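Visit report: Miltwood cable returns hall, Nilstead

The visit took place in October, starting at 14.00, and was led by Clem Tamihana, who runs the returns side. The hall receives loose leads from rental equipment, sorts them by connector and sends them back out. Throughput on the day before our visit was 3,801 pieces. Before the arms were installed, the manual benches handled about 2,000.

Sorting used to be done standing, with one person per bench picking, checking and bagging. Picking has now been passed to small arms on the benches. Checking and bagging remain with staff, who sit at a second row and rotate every two hours.
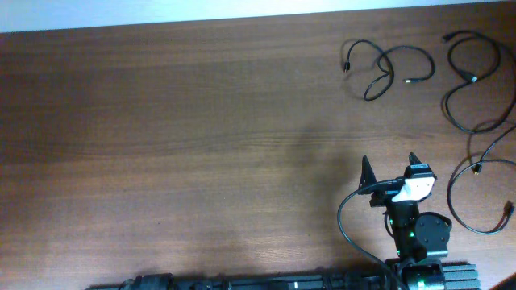 My main interest was how the remaining manual work has been divided. Barnabás Gulyás, a former bench sorter, now looks after the arms and spends most of his shift on faults. Tangles make up the largest group. Two black cables crossing on a brown tabletop, as on the bench with the two-finger gripper, are a routine case for a person and a slow one for software. He logged 446 stoppages last month, most of them cleared by hand in under a minute.

Staff reported less shoulder strain and more noise. Two said the checking work was duller than the old job, as the pace is set upstream. Pay grades were revised for the fault role only, and the checkers' grade is still under discussion.

The fault log is kept in Jisska and can be exported. I have asked for a copy without names.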